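Das Tor von Pastunwood

Als ich die Werkstatt von meinem Onkel übernommen habe, lag im Schrank eine Schachtel mit der Aufschrift Korneo. Darin waren große Blöcke in Rot, Grün, Blau und Violett, aber keine Anleitung. Nur ein Zettel lag dabei: "Das Tor von Pastunwood. 400 Nächte."

Ich verstand diesen Satz nicht. Mein Onkel hatte mir früher von Pastunwood erzählt, einer Stadt, die man nur durch ein einziges Tor betreten kann. Die Mauer dort war rot und der Hügel davor grün. Wer am Abend zu spät kam, musste im Gras schlafen.

Im Juli begann ich zu bauen. Zuerst stellte ich immer das Rote nach hinten, so wie er es erzählt hatte, und das Grüne davor. Mit dem Blauen war ich lange unsicher. Ist es ein Teil vom Tor oder ist es ein Turm?
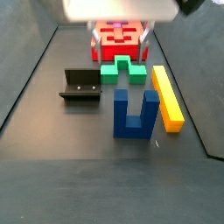
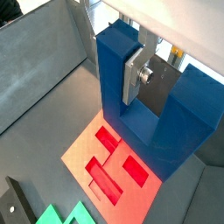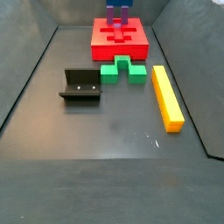
In meinem Heft stehen inzwischen 30 Versuche. Manchmal sitze ich bis spät in der Werkstatt, trinke Tee und denke, dass mein Onkel auch so gesessen ist. Die Nachbarin fragte mich gestern, ob er die Stadt fertig gebaut hat. Ich sagte, ich weiß es nicht. Sie meinte, dann soll ich wenigstens das Licht anlassen, weil vielleicht noch jemand im Gras liegt.

Das Licht habe ich angelassen.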